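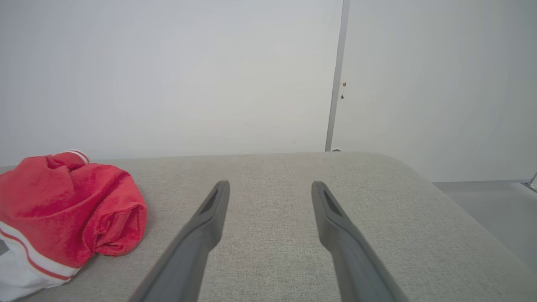 Do I need to oil my kendama string before the first session? Leave it dry and just check the knot.

2 min read

Setting up your Prakerley kendama

I've restrung a silly number of these (my Anham is on its tenth string!), so grab a coffee and go slow.

1. Thread the string through the hole in the sword and out the side your catching hand favors.
2. Drop the bead on, then feed the end up through the top of the ball - a bent paper clip helps.
3. Tie a double knot and pull it snug inside the ball.
4. Hang the ball and check that it spins freely.

Note: I like my string 2 fingers longer than the big cup. Beginners can go shorter.

Caution: don't burn the end near the paint. I ruined a lovely Awad that way in November.

Comments

Randa Saab: Does this work on the old Wirneck with the tiny bead hole?

pondhopper: Mine did, but I had to wax the tip first. Took me until 2 a.m. lol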